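Edard open day thread, posting as I go so sorry for spelling. 15 Sep 2024

1/ Got in just after doors. Queue down the ramp already. Free lanyard, no coffee yet. Vilier stand is first on the left, all warehouse stuff, big arms behind glass. Skipped it, will go back

2/ Upstairs is what I came for. Vumov have done up the old training room as a living room and they're teaching machines to fold washing. People do the folding with hand-held grippers, camera on top, the robot learns from the recordings. No robot arm needed for that bit, clever

3/ Woman running it says they want 2,000 folds before they even start training. They're on 804. Been at it since February!! Would have thought it'd be quicker

4/ Asked why a sofa and not a nice flat table. "Because that's where your washing ends up." Fair

5/ Visitors can have a go. 15 minute wait, worth it. You squeeze, the fingers close. Sounds easy. It is not easy. You can't feel the cloth at all so you grab too much or you grab nothing. Dropped the same sleeve four times with a small boy watching me

6/ Dark clothes are the worst apparently, hard for the camera to find the edges. They do those over and over. Fluffy things also a pain, teh pads slide on the long fibres

7/ Someone asked when it'll do fitted sheets. Big laugh from the whole room. No answer given

8/ Ene talk at the back of the hall was packed, stood by the fire door, heard maybe half. Mostly about batteries. A slide with 80 on it and I couldn't tell you 80 what

9/ Did go back to Vilier. Big arm stacks crates, very smooth, bit dull after the folding tbh. Good pens though

10/ Would go again. Wear flat shoes, bring a sandwich, the cafe ran out of everything but flapjack. If you only do one thing do the upstairs room, and go early becuase the queue got silly by lunch

11/ Last one from me, train's in. The folding:

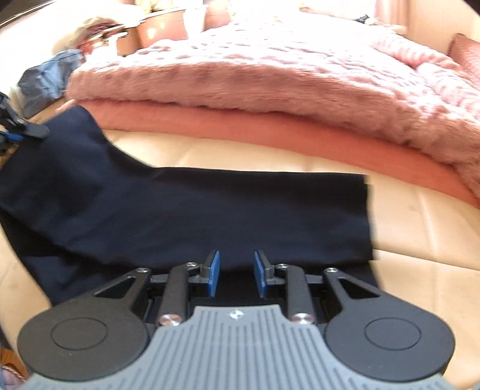

Navy one on the sofa, blue finger pads open and ready to grab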